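Search
Search this site
Go

Assistant Conservator, Ceramics and Glass (two-year post)
Posted 15 Sep 2024 by the Collections Office

The Skodden Museum is looking for an Assistant Conservator to join its objects lab. The post is full time and runs for two years, with a possible third year if funding allows. The lab is on the lower floor of the main building and looks after ceramics, glass, enamels and a small group of plaster casts.

Most of the work will be on the Kosell Bequest, a collection of 1,452 household ceramics that came to the museum in stages. A first survey found that 95 pieces need treatment before they can be handled safely, mainly old repairs that are failing, loose handles and flaking glaze. The person we appoint will treat these pieces under the supervision of the Senior Conservator and will help decide the order in which they are done. A group of tea and coffee wares has been promised to the Dudora Gallery for a loan show that opens in May, so those come first.

What you will do

Examine objects and write condition reports, with photographs, to the lab's standard.

Take down old repairs, clean break edges and rebond. Most of the earlier joins were made with animal glue or shellac, and a few with epoxy.

Fill and retouch losses where the curator asks for it. Many pieces will be made stable and left as they are.

Test stains and residues before any cleaning is agreed. Some residues are evidence of use and will be kept.

Make padded supports and storage trays, and pack objects for loan.

Keep treatment records up to date in the collections database.

Take part in the open lab afternoons, when visitors come in to see work in progress. There are 6 of these each year.

Cover for the lab technician now and then - this includes ordering supplies and checking the fume extraction log.

What we are looking for

You must have a degree or postgraduate diploma in objects conservation, or be due to complete one before the start date. You should have treated both earthenware and porcelain, either in training or at work. We need someone who writes clearly and can keep several treatments moving at the same time. Experience with glass would help but is not required. You do not need to know our database, as training is given in the first month.

The work involves standing or sitting at a bench for long periods, lifting boxes and using solvents. We can make changes to the bench, the hours and the equipment for staff who need them. Please tell us at any stage.

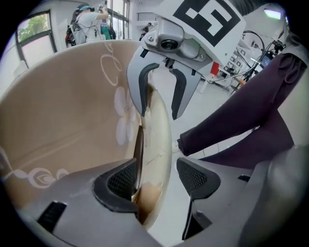 Cup with white flower and vine decoration on a tan ground.

Pay and hours

The post is on Grade 9 of the museum pay scale. The current rates are listed in the job pack. Hours are 37.5 a week, normally worked between 8:30 a.m. and 5:30 p.m. with an unpaid lunch break. Staff are asked to work on one open lab weekend in the spring and are given the time back. Paid vacation, health coverage and a retirement plan are included. There is a small fund for courses and conference travel, shared among the lab staff.

The museum does not pay for relocation, but we can pass on a list of local landlords who have rented to staff before. The Morikawa Study Center, next door, has a reading room and a conservation library that all lab staff may use.

How to apply

Send a resume, a cover letter of no more than two pages, and a portfolio showing three treatments you carried out yourself. At least one must be a ceramic object. For group projects, please say which parts were yours. Portfolios should be a single PDF - we cannot open links to shared folders.

Ask the Collections Office for the job pack, which has the full duties, the closing date and the address for applications. Applications that arrive after the closing date will not be read.

Interviews will be held at the museum and last half a day. They include a short bench exercise on a test piece and a written condition report. Travel costs within the state are paid back on receipt of tickets. Candidates who live farther away may ask to do the first part by video.

All applicants will get a reply by email, whether or not they are invited to interview.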